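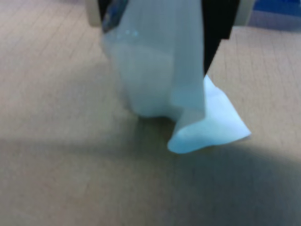
Ours always split down the side seam, wrote Fernau under the notice for the open day, and asked whether the people at Nembridge could say why. I took the question along with me.

The packing works at Nembridge opened its doors on March 11, 2021, the first time since December. We went round in two groups. Mine had 17 visitors, most of them from small shops in the district, and the tour started in the folding room, where thin bags and wrapping sheets are opened, filled and closed on plain tables.

Thin material is harder to handle than it looks. It clings to itself, it folds over at the mouth, and a sheet pinched at the top gathers into creases that have to be shaken out before anything goes in. The staff lift a bag by its upper edge and let it hang for a moment before setting it down. New people practice this for 2 shifts.

The side seam question got a short answer. Bags split there when they are filled lying flat and then pulled upright by one corner. Hold both sides, they said, and put the heavy items in first.

After that we saw the storeroom and the Jadell shelving, 16 bays of it, and had coffee. The Urrutia bus back leaves from the gate at 10 minutes past the hour. Parking is limited.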